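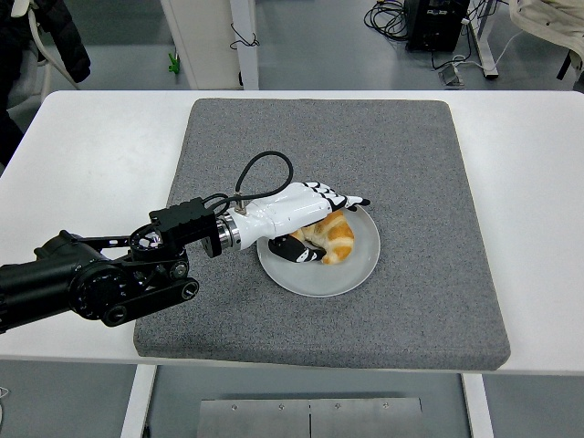

The ovens at Alaoui go on at 2:30 in the morning, and by 4 the first trays of croissants are on the racks. Houda Morsy has kept those hours for seven years. She bakes in Werngate, a town with one main street and a train station, and she sells most of what she makes before 9.

Small bakeries like hers have been under pressure for a while. Butter costs more than it did when she opened. Rent went up twice. The supermarket at the edge of town sells a bag of frozen croissants for less than she pays for the butter in the same number of her own. Still, there is a line at her door most mornings, and two more bakeries have opened within a short drive.

A croissant takes Morsy three days. The dough is mixed on the first, folded with butter on the second, and shaped, proofed and baked on the third. The folding is the part that goes wrong. If the butter is too cold it cracks into pieces inside the dough. If it is too warm it soaks in, and the layers disappear. In August she works with the back door closed and starts an hour earlier.

"You can fix a lot of things in bread," she said. "You can't fix that. You sell it as something else or you eat it."

Her kitchen turns out 500 pastries on a busy morning. A little over half are plain croissants. The rest are almond, chocolate and a twisted roll with orange peel that she only makes in winter.

Osamu Hirano runs Ferkia, the bakery in the next town over. He trained as an accountant and came to baking at 29, after a summer job in a hotel kitchen that he had meant to keep for a few weeks. He makes fewer things than Morsy does and charges more for them. His dough rests longer, and he bakes it darker than most of his customers were used to.

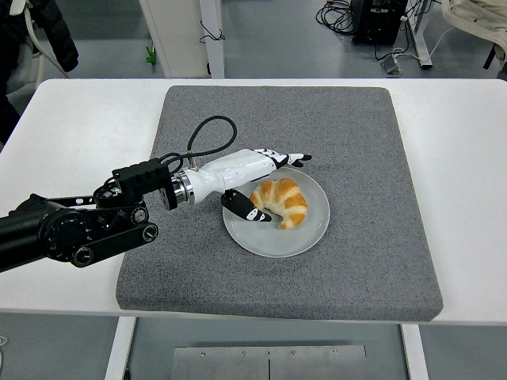 "People brought them back at first," Hirano said. "They thought they were burned. I gave them their money and asked them to try it again with coffee."

He and Morsy buy flour from the same mill, Clonon, where İlker Avcı handles orders for bakeries. Avcı said the small shops are harder to deliver to and quicker to complain. They also notice changes in the wheat before his own staff do. Last fall Hirano called to say the dough was tearing, and the mill found that a new batch of grain was lower in protein than the one before it.

Neither baker has found an easy way to hire. Morsy has one full-time employee, Chie Onishi, who does the shaping and most of the talking to customers. An earlier hire lasted a month. The hours are the usual reason people leave, and the pay is next. Onishi sleeps from 6 in the evening and says she has stopped trying to explain this to her friends.

The pastries that don't sell go into almond croissants the next day, split and filled and baked again. Morsy's almond croissants cost 60 cents more than the plain ones and are usually gone first. She has been asked to make them with fresh dough and has tried it. She went back to day-old, which holds the syrup better.

She is looking at a second oven for next year. The one she wants would need new wiring, and the landlord has not answered her letter.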